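From: Wekesa Sang
To: refurb-list
Subject: Re: [refurb] Power supplies in the donated towers

Candela Cordero wrote:

> Hi all,
>
> I picked up 16 of the desktop towers from the Iltard building in
> April and I have them stacked in my garage. Before I start pulling
> them apart, two questions.
>
> First, is it worth keeping the original power supplies, or should
> I order new ones for the whole lot? A couple of them rattle when
> I tilt the case.
>
> Second, do I need to take the supply out to clean behind it, or
> can I get in there with a brush?
>
> Candela

Candela,

Keep the supplies for now. I did a batch from the same building last year and replaced 2. The others are still running as far as I know. New ones would eat most of what we have left to spend, and I would sooner put that toward drives.

The rattle is worth looking into before you plug anything in. In my batch it was a loose case screw that had rolled under the board. Lay the tower on its side, take the panel off, and tip it gently over a towel until whatever it is falls out. If the noise is coming from inside the supply itself, set that one aside and don't open it. Suleiman has a box for dead supplies and takes them to the recycler when it fills up.

On cleaning, a brush will get you most of the way. I only remove the supply if the fan is caked or if I have to replace it. If you do take it out:

Unplug the power cord and hold the front button down for a few seconds.

Take a picture of the cables before you disconnect any of them. The main board plug and the processor plug both have a latch that has to be squeezed. Pull on the plug and leave the wires alone.

Undo the screws at the back while holding the supply with your other hand. They go in a cup by themselves. The drive screws have a different thread and will go in just far enough to ruin the hole.

Write down what the label says while you can still read it. I had one in my batch marked 380 watts and wrote it on masking tape on the outside of the case, which saved me opening it again when Araceli asked if it could take a graphics card.
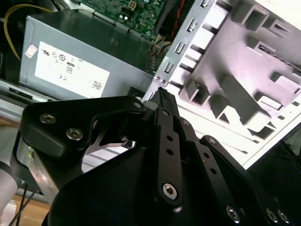

I have been leaving the little inventory stickers on. They don't hurt anything, and scraping them leaves glue that picks up dust. The main label should always stay on, with the safety marks showing. The school that took the last group checked for them.

For the outside of the cases I use dish soap on a damp rag, panel off and away from the rest of it. Rubbing alcohol, the 90 percent kind, for marker and tape residue. Try it on the underside first if the panel is painted.

Valeriano has the supply tester. It is the small one with the row of lights, and he said he could drop it off with you if you tell him which evening works. Test with the main plug connected to the tester and nothing else. If a light stays off, tag the supply with the machine number and put it in the dead pile.

I can take four of the towers off your hands if the garage is getting tight. I have a bench free but no memory sticks, so please leave whatever is in them where it is.

Wekesa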